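Gallery: the Miveo gripper kit on trial at Lullholm

Welcome to the gallery for our Miveo trial, and thanks to everyone who wrote in asking to see more of it. We've had the kit at our Lullholm workshop since January, bolted to the same arm we used for the Horkier review, and it has been a lovely thing to live with (most days!). Miveo rents it by the month, with the fingers, the wrist camera and a very patient phone line included – and yes, the fingers come in grey only.
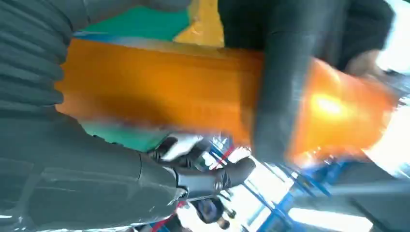 A big orange piece in the grip, seen from the wrist camera. Plenty of blur, and a glossy surface that really catches the light.

We logged 243 picks in the first week and have passed 1,000 since, on all sorts of shapes and colours. Glossy items were my favourite to watch, though I'd still like a softer finger pad as an option. Odukoya sells a set that is meant to fit, and we'll try those next.

We use cookies to remember your gallery settings. Accept | Manage

Comments (3)

benchside: Does the monthly rate cover spare fingers?

tealmug: We've rented ours for 188 days and the phone line really is that good.

OrchardRd: Please do the Odukoya pads soon, I'm holding off ordering until then.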